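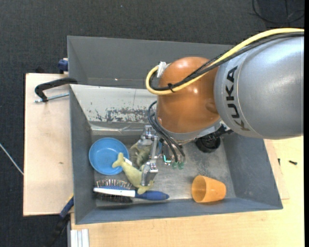 KUKA arm over a gray bin of household items and toys

Dukham Street Party Table, folding

By Marleny Huaranga, October
14 shares | 3 comments

The Dukham is a long folding table for street dinners, village fiestas and block parties. It seats eight, four to a side, and two tables clip together end to end with the steel hooks under the rim. Paper tablecloth off the roll fits the top with enough left over to tape down.

The top is solid pine with a clear varnish. Wine and oil wipe off with a damp cloth if you get to them the same night. Candle wax needs a plastic scraper. The legs fold flat and lock with a pin, and each foot turns to take up a slope or a curb.

Width: 27 inches
Height: 29 inches
Maximum load: 300 lb, spread evenly
Finish: natural or dark green

Do not stand or dance on the table. For that we sell the Jomano stage panel, rated for 600 lb, with a railing on two sides.

Benches are sold separately. The Prillow seat pad ties onto the bench with cotton tape and comes in red, yellow or plain white. Covers are machine washable, cold.

We rent as well as sell. Rental tables go out Friday afternoon and come back Monday, and we can supply up to 100 for one event. For a Saturday fiesta in summer, book early and give us the street name and a phone number for whoever will be there to sign. Ask for Arif Gunawardena in rentals.

Replacement pins and feet are kept in stock.

Contact | Delivery | Returns
© Bhattacharjee Event Supply. All rights reserved.
Back to top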